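Friday, April 26, 2024

Sorting day. Started with the drawer unit because it has been the bottleneck since October. The sock drawer is 400 mm wide inside and 300 mm front to back, which gives a usable area smaller than I had assumed when I bought the Prokby inserts. Two of the inserts fit side by side with a gap too narrow for anything except lint. I took them both out and put them in the box for Malcolm Blackburn, who has the older, wider version of the same unit and has been asking.

The fabric inserts failed for a predictable reason. The cell walls are unsupported at the midpoint, so a full cell pushes into an empty one and the grid drifts. After a week the cells at the back are slots and the ones at the front are pouches. A rigid divider does not have this problem. The cost is that a rigid cell will not take an oversized item, and the hiking socks from Hulme are oversized by any standard. They go on the shelf with the hats from now on.

Emptied everything onto the bed and sorted by type before color. Last time I did color first and ended up with dress socks and ankle socks in the same pile, both black, impossible to tell apart once rolled. Type first takes longer at the start and saves the second pass. Singles went on the windowsill. They get until the next wash and then they become shoe rags.

Folding method: tried the flat fold in thirds again. It stacks well but it needs a cell with straight sides and a fairly exact width, and it springs open if the elastic is new. The roll is more compact but stretches the cuff on the outer sock if you turn it over to lock it. I have been doing the turned-over roll for years and the cuffs on the older pairs show it. The loose bundle is the worst on paper and the fastest in practice. For daily pairs I have settled on the bundle, one to a cell, no stacking. For dress socks, the fold. I would like to revisit the roll for travel but that is a separate matter.

The divider stock from Ilten arrived with one length short. Order 574, and the packing slip says it was checked. I measured it twice and wrote to them. The remaining pieces are square and the slots are cut cleanly, with a little fuzz on the underside that came off with fine paper. Dry fit was good. Crossing joints went together by hand pressure, except one that needed a tap with the mallet and a scrap block. No glue yet. I want to run it dry for a while in case the layout is wrong, and it usually is the first time.

Lunch late. Soup, the end of the bread.

Afternoon: labels. I considered labeling the cells and decided against it. A label on a divider edge is too small to read from standing height, and the contents are visible anyway. A single written line near the work area does more for me. If the task is in front of me I finish it, and if it is in the notebook I close the notebook. Red marker reads better than blue across the room but takes more effort to wipe off after a few days. I should get the spray from Okcombe again, the one in the small bottle. The supermarket one leaves a film and the next line of writing skips over it.

Filling order also matters more than I expected. I used to fill from the front, and then the back cells stayed empty and collected things that were not socks - receipts, a collar stay, the spare button from the gray coat. Filling down one side, column by column, leaves the empty cells together in a block, so it is obvious how much space is left and anything foreign stands out at once. The dark pairs go at the far end of the column. Colors come after.

Left undone: the belts, the top shelf, the bag of cables that has no business being in a bedroom. The belts could hang if I put a rail on the inside of the door, but the door is hollow and I do not trust the screws. Look at this again when the short piece has been replaced.

Back is stiff from leaning over the bed. Next time use a table at a proper height and bring the piles to it.
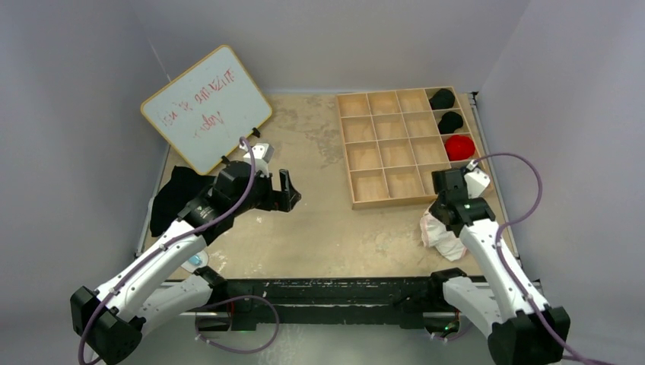 Malcolm called after dinner. He will collect the inserts on his way past and wants the offcuts too, if they are longer than his hand. Told him most of them are. Must remember to put the mallet back in the hall cupboard and set the singles somewhere the sun will not get at them.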